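Last updated: October

3.2 Material stream and sampling

Discarded desktop computers reach the municipal collection point at Plirthorpe by two routes: direct drop-off by households and bulk clearance by small offices. Earlier work on the same catchment (Danzer and Amadi, working paper) treated the two routes as one stream. We separate them here, as office machines tend to arrive in batches of one model and would otherwise dominate the estimate of mean age.

The sample consists of 628 units received over 20 months. Each unit was weighed whole, assigned an age from the date code on the power supply or, where this was missing, on the main board, and entered in the register under its route of arrival. Units without a power supply were kept in the sample but left out of the age estimate. Monitors, keyboards and loose cables were recorded by weight only and are not discussed further.

3.3 Fractions

After opening, the contents of each case were sorted into five fractions: sheet steel, mixed plastics, power supplies, circuit boards, and a remainder made up mostly of cable and drives. Boards were kept apart from the steel at all times. Even a small share of board material left in the steel fraction lowers the price offered by the buyer, and the copper it carries is lost to recovery (Figure 4). 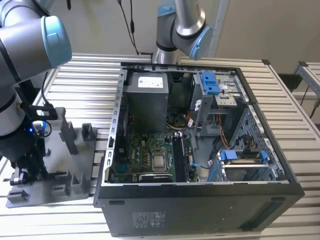
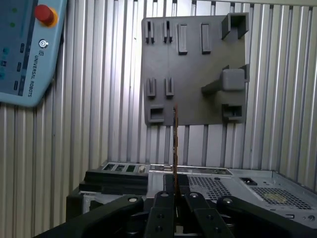 Figure 4. Open computer cases: chassis with power supply (first picture); circuit board held on edge, with open chassis behind (second picture).

Weights were taken on a Pistero bench scale, checked every 20 units against a reference mass. Where a fraction weighed less than the resolution of the scale, it was pooled with the same fraction from the next unit on the same route.

3.4 Valuation

Two sets of prices were used. The first is the gate price paid by Korus, the regional scrap buyer, which is fixed quarterly and does not distinguish between grades of board. The second is the graded tariff of Van der Linden, under which boards are priced by type and a minimum lot applies. The graded tariff gives the higher value for office batches – the lots are uniform and reach the minimum quickly – while the household route often falls short of it and must be stored.

Storage was costed at the rate charged by the site for covered floor space. We assumed a holding limit of 15 weeks, after which any lot still below the minimum was valued at the gate price. The effect of changing this limit is examined in Section 4.

Related items
Household storage of unused electronics before disposal
Price changes and sorting effort at small collection points
Age estimates from component date codes: a note on method

Contact | Copyright | Back to top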